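Clearance check (mobile manipulation)

A clearance check is a routine in the operation of mobile manipulators in which the gripper is brought to a known pose, empty, and the space near it is viewed through the wrist camera before any task begins. It is used mostly in indoor work, where arms on wheeled bases operate close to walls, skirting and furniture legs. The check is a matter of good practice and is not required by law in most places, though many sites write it into their own operating rules.

Background

Early site rules dealt mainly with people and said little about fixed parts of a building. The first written clearance check in common use is usually credited to Brendan Geraghty, who drew it up for the Panadley test rooms after a run of bent fingertips. His version was a single page. Aušra Org later expanded it into the Jandier Practice Notes, which added rules on floor-level work and on record keeping.

Procedure

The operator closes or nearly closes the fingers, lowers the arm to working height and holds it still for 15 seconds. During this time the operator confirms that the gripper is empty, that both fingertips can be seen, and that the nearest fixed edges have been identified. The arm may then move at reduced speed. Under the Jandier notes, a gap of less than 100 millimeters between the fingers and a fixed surface calls for a second operator at the stop button.

Floor-level work

Baseboards and low ledges receive separate treatment. A ledge may stand out from the wall at one point and be absent a short distance away, so a distance measured at one end cannot be used for the whole run. Dark fingers are also hard to pick out against dark trim.

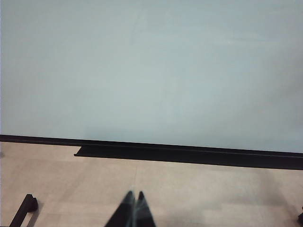 Wrist camera view of an empty gripper, with a black baseboard and projecting ledge behind it.

The notes ask operators to treat the part that projects furthest as the wall line. Objects at the sides of the view are to be identified before the base is turned.

Records

Each check is logged with the operator's initials and the pose used. Beyene, a shared log format, stores the entry with one still from the wrist camera. A review of 3380 Panadley entries found that the most common fault was a missing pose, followed by a fingertip outside the view. Entries with either fault are marked incomplete and the check is repeated.

Variations

The Grirelent rules shorten the hold to 2 seconds for arms with contact sensing in the fingers. Some sites repeat the check after every battery change; others do so only at the start of a shift.

See also: Gripper maintenance; Reduced-speed operation; Wrist camera calibration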